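June 10, 2018 — dye bench notes

Finally got back to the onion skin vat after leaving it alone for most of May. I'd been saving skins in a paper sack under the bench and weighed them this morning: 135 grams, all yellow onions, no reds this time. The reds went into the last batch and gave me that muddy khaki on the Millbridge wool that I still can't decide if I like.

Soaked the skins overnight in the big enamel pot, then simmered for an hour and strained through the old pillowcase. The liquor came out a really deep rusty orange, way darker than the May one. I think the long soak did it, but I also used less water, so I can't say for sure (note to self, change one thing at a time!!).

Fiber for this round:
Millbridge two-ply wool, seven small skeins, all alum mordanted
Orkora linen tape, a few yards, mordanted the same way, no tannin
one scrap of the Brurnthorpe flannel, no mordant at all, just to see

The wool was a dream. It grabbed color in the first ten minutes and I pulled skeins out one after another as I went along. The short-dip ones are a soft butter yellow and the last one is close to pumpkin. I'd happily knit with any of them. The linen tape is a different story — pale, patchy, and stiff where it sat folded against the side of the pot. I should have done the tannin step and I knew it when I skipped it. The flannel scrap looked great in the pot and then most of it rinsed right down the sink.

Iron dip next. I made the iron water weaker than the recipe in the Mac Carthaigh booklet, because last time their strength turned everything the color of a wet sidewalk. Two skeins went in for a couple of minutes each and came out a nice olive. One of them has a darker band where the tie was too tight. Looser figure-eights next time, and cotton string, not the leftover wool yarn, which felts itself onto the skein and has to be cut off with the tiny scissors.

Temperature log is a mess. The probe thermometer kept reading 37 no matter where I put it in the pot, including when there was steam coming off, so I changed the battery and it was fine again. That means I have no real numbers for the first half of the simmer. I wrote "low, few bubbles" in the margin and that'll have to do.

Storage: the leftover vat should keep up to a week in the fridge if I can find the room. We need to sort out the bottles on the shelf anyway, there are too many without labels.
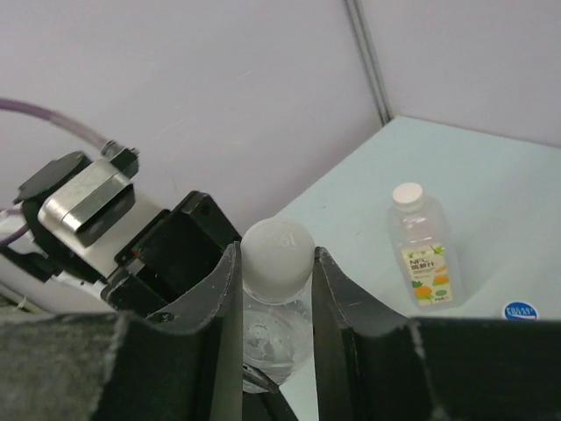

Clear plastic bottle, white cap.

Lightfastness strips are taped in the south window, half of each one covered with foil. I cut them from the butter yellow, the pumpkin and one of the olives. Check in July.

To do before the next vat:
order more alum, the tub is nearly gone
tannin bath for the rest of the linen tape
ask the Brurnthorpe shop if that flannel has a finish on it
scrub the ring off the enamel pot

Also I want to try the avocado pits in the freezer. There's a whole bag now and it keeps falling on my foot.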